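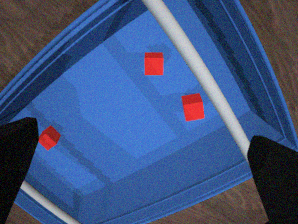 Bin-clearing task in simulation: three red cubes on the floor of the blue bin, gripper open.

Open afternoon at the Laing lab

Over 19 people came to the Laing lab in August to see the bin-clearing work that the Plero group has been running since spring. Most were from the machine shops and packing firms near Brinderside, with a few students and two people from the Wametlow test site.

Jean Chisholm opened with the simulator. The task is short to state: take every cube out of an open-topped bin and set it down on the table beside it. The policy gets camera images and joint positions and nothing else. It is not given cube coordinates, and there is no separate planner deciding which cube goes first.

The rendered views are deliberately rough. Speckle is added across the image and the edges are softened a little, both at levels that vary between episodes. Shadows vary too. Chisholm said the shadows on the bin floor had caused more trouble than the noise. An early version of the policy would close the gripper on a dark patch of blue and lift nothing. Widening the range of light positions during training removed most of those cases.

The harder problem is cubes near a wall. A cube in open floor can be approached from several angles, while one in a corner leaves room for a finger on two faces at best, and a small error puts the fingertip on the rim. The current policy nudges such cubes toward the middle before trying to grasp. That behavior was not scripted and it costs time – up to 8 seconds on a bad start.

Anikó Rácz then ran the same policy on the physical arm. Five starts were attempted with the cubes dropped in by visitors. The arm cleared the bin on 3 of them. One run ended when a cube slipped during the lift and landed outside the reachable area, and the other timed out with a cube flat against the wall. Rácz did not adjust anything between runs.

Questions were mostly about parts other than cubes. The group has tried short cylinders in simulation only, and rolling is not handled well. Someone asked about shiny metal parts, and the answer was that the renderer does not yet model reflections closely enough to make training on them worthwhile.

Slides and the run logs can be requested from the Laing front desk. The next session will cover gripper wear and fingertip replacement, with the arm available for hands-on use during the second hour.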